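Endlich wieder November, endlich wieder Brettspielabende!

Ich weiß, man kann auch im Juli spielen, aber für mich gehört das zusammen: draußen Nieselregen, drinnen Tee und ein Karton, der seit dem Frühjahr nicht mehr offen war. Den Anfang hat bei uns in diesem Jahr Olmedo gemacht. Wir hatten es vor Ewigkeiten auf dem Flohmarkt in Plullside mitgenommen und dann schlicht vergessen — eine Schande, denn es ist großartig!

Man legt Felder an, baut Kanäle und verkauft am Ende der Runde seine Ernte. Klingt nach hundert anderen Spielen, ich gebe es zu. Aber das Wasser ist für alle da, und wer flussaufwärts baut, nimmt den anderen etwas weg. Spätestens nach der dritten Runde wird am Tisch verhandelt, gebettelt und gedroht (ich habe mein letztes Stück Lebkuchen für zwei Schleusen hergegeben und bereue nichts).
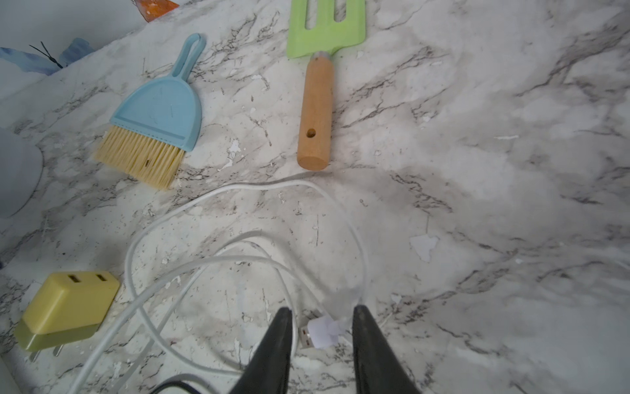

In der Schachtel liegen 51 Auftragskarten, und wir haben an zwei Abenden noch längst nicht alle gesehen. Mein Liebling ist die Mühle: teuer, sperrig, und wenn sie einmal läuft, gehört einem das halbe Tal. Laut Anleitung dauert eine Partie 35 Minuten. Das haben wir nicht ein einziges Mal geschafft, bei uns war es jedes Mal fast Mitternacht, und trotzdem wollten alle noch eine Revanche.

Ein bisschen meckern muss ich auch: Die Symbole für Gerste und Hafer sehen bei Lampenlicht fast gleich aus, und die Regel zum Überlauf haben wir dreimal gelesen und dreimal anders verstanden. Wir spielen jetzt so, dass überschüssiges Wasser an den Nachbarn links geht. Wenn jemand von euch weiß, wie es richtig ist — bitte in die Kommentare!

Als Nächstes kommt Pindon auf den Tisch, das soll ja viel kürzer sein. Ich bin gespannt und stelle vorsichtshalber schon mal eine große Kanne Tee bereit.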